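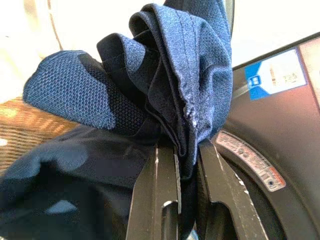 **Lavandaria Rindmont: verificação das malhas antes de dobrar**
Folha da mesa 2, turno da tarde, maio

- [x] Mesa limpa e seca, sem alfinetes nem etiquetas soltas
- [x] Luz do candeeiro Bemska a funcionar (que diferença faz nas peças escuras!)
- [x] Bolsos vazios
- [x] Costuras revistas de ponta a ponta
- [ ] Borboto retirado
- [x] Passagem livre entre a mesa e as prateleiras

**Comentários**

Malha azul-escura, mesclada de azul mais claro: há uma zona pequena, esbranquiçada e desfiada, mesmo em cima da costura. Fica por marcar com linha branca e vai para o cesto dos arranjos. Não puxar os fios, por favor! O ponto miudinho desta malha é uma beleza e merece uma agulha fina.

Vimos uns 40 artigos neste turno e 13 seguiram para arranjo, quase todos por borboto. As lâminas Kundex estão guardadas com a capa posta, como combinado. Excelente!

A prateleira de baixo continua a abanar um pouco. Até ser apertada, pôr lá só peças leves e nada de caixas.

**A repor:** linha azul-marinho, dois rolos tira-borboto, sacos Berrada tamanho médio.

**Próxima verificação:** às 9h, antes de ligar os ferros. Começar pelo cesto dos arranjos.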